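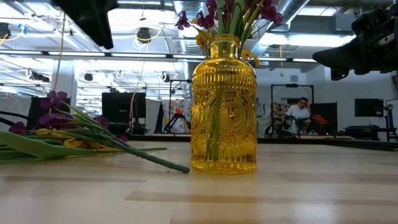

Where Does Purple Grape Juice Come From?

Hi! I work at Olaniyan Vineyard, and I get asked this one all the time, usually by somebody with a purple mustache. So let's follow a grape.

First, a secret you can check in your own kitchen. Peel a purple grape (go slow, it's slippery) and look at the inside. It's a pale green color! Most purple grapes keep nearly all of their color in their skins. If I squeezed them and took the skins away right off, my juice would come out very pale.

Picking time

Our grapes get ripe in October. We have 44 rows on the hill, and I walk up and down tasting as I go. A grape that isn't ready makes my whole face scrunch up. A ripe one is sweet and squishy, and the seeds inside have turned brown. We snip off whole bunches with little clippers and put them in shallow boxes so the ones at the bottom don't get squashed too soon.

Squashing time!

Did people really stomp grapes with their feet? Yes, and in some places they still do! We use a machine called a crusher. It pops the grapes open, and another part pulls out the stems, which taste bitter. What's left looks like lumpy purple soup.

Then we warm up the soup. Warm skins let go of their color much faster, a bit like a tea bag in hot water. After that it all goes into our press, a big old thing named Ivo, and Ivo squeezes and squeezes until the skins are nearly flat. Out runs the juice!

Why doesn't it turn into wine?

Tiny living things called yeasts love sugar. If yeast gets into grape juice and stays there, it eats the sugar and makes alcohol and lots of bubbles. That's how grown-ups make wine. For juice, we heat it enough to stop the yeast and then seal it up tight. We fill 12 bottles at a time, and my favorite part is the pop of the caps going on.

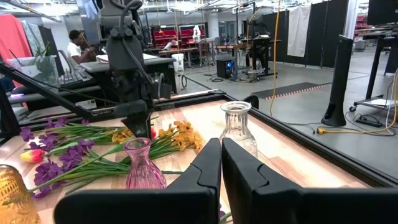
Glass can be clear, pink or amber-yellow.

Words to know

Yeast: a living thing too small to see without a microscope. It eats sugar.
Press: a machine that squeezes juice out of fruit.
Ripe: ready to pick and eat.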